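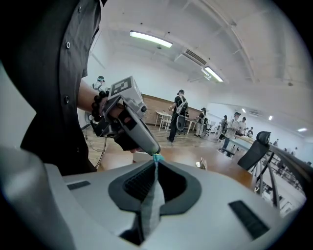

Hand-held gripper, second build: notes from the shared workshop
February 19, 2022
Reading time: 1 minute
Print this post | E-mail this post

The second version of the hand-held gripper is now in regular use at the Fevley workshop. Its design remains the work of Gijs Meijer. The housing was redrawn in five sections so that a damaged part may be replaced on its own.

Cloth continues to be the most demanding material. A folded strip will slide out of the jaws if the trigger is released too early, and the grooves in the rubber have therefore been cut finer than before. The marker cube must be refitted squarely after any repair — a small error there affects every later reading.

Anouk Stevens has recorded 264 folding attempts to date. Her notes will be published in March, together with the revised drawings for the trigger section.

Contact: Jurgita Sproģis, Fevley workshop | © 2022 | Back to top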